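Foro Casa y Costura > Tejidos y cuidado de la ropa
Tema: ¿Lino o algodón para camisas de diario?

marisa_donati escribió:
Hola a todas y a todos, vuelvo por aquí después de una temporada larguísima (la mudanza, los niños, ya sabéis). Quiero coserme 2 camisas para ir a trabajar y llevo días dándole vueltas a la tela. En Gentile, la tienda de mi barrio, me ofrecen un lino precioso, pero me da miedo pasarme la vida planchando. ¿Qué haríais vosotras?

Zuledo escribió:
Bienvenida de nuevo, Marisa, ¡qué alegría leerte! Yo soy de lino hasta la muerte. La arruga forma parte de la gracia, y con los lavados se pone blandito y cae de maravilla. Lávalo antes de cortar, eso sí, que el mío encogió una barbaridad y acabó siendo camisa de mi sobrina.

fiore_pace escribió:
Siento llevarte la contraria, Zuledo, con todo el cariño, pero para la oficina no lo veo. A media mañana parece que has dormido con la camisa puesta. Popelín de algodón, de rayita fina, y a correr. Yo compré el mío a 20 euros el metro y lo lavo a 38 grados (mi lavadora es así de rara) sin un solo disgusto.

Zuledo escribió:
¡20 euros por un popelín! Por ese precio me compro yo el lino y me sobra para los botones, mujer.

fiore_pace escribió:
Era bueno, de los tupidos, y no me arrepiento. Además las rayas visten muchísimo. Verticales, en azul grisáceo clarito, con un pantalón claro, y ya vas arreglada sin pensar.

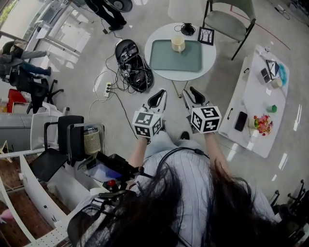 Eso sí, Marisa, con rayas tienes que comprar un poco más de tela para casar bien el canesú y la tapeta, que luego se tuercen y es lo único que se ve. Yo hilvano siempre, aunque me dé pereza.

skisero escribió:
¿Y una mezcla de los dos? Mi madre me hizo una así en noviembre y se plancha en un momento. Por dentro lleva costura francesa y está como el primer día.

Zuledo escribió:
Las mezclas ni fu ni fa, para mi gusto. Pero lo de la costura francesa te lo compro.

marisa_donati escribió:
¡Cuánto os echaba de menos! Pues haré una de cada: el popelín para entre semana y el lino para los domingos. Fiorella, ¿tú a qué distancia pones los ojales?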